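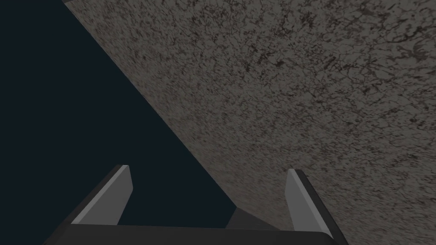
If you're pricing a first two-armed robot, the Disex planning kit from Pulitz is a lovely place to begin, and I say that as someone who grumbled over the 254 dollars. You lay out the room in simulation, try the reach, and fill in the cost sheet as you go. Mine began at 1,781 for grippers and spares and came down to 745 – I'd been shopping for parts we didn't need yet! The manual is thin, and I do wish the floor patterns were easier to swap.
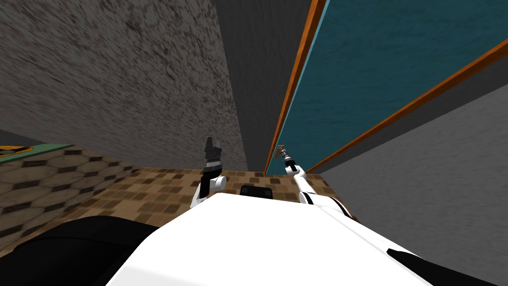 Both arms up, the right one near the teal panel with the orange trim.

Four stars from me, and I'll be renewing.

Ctibor Hubáček, Gikholm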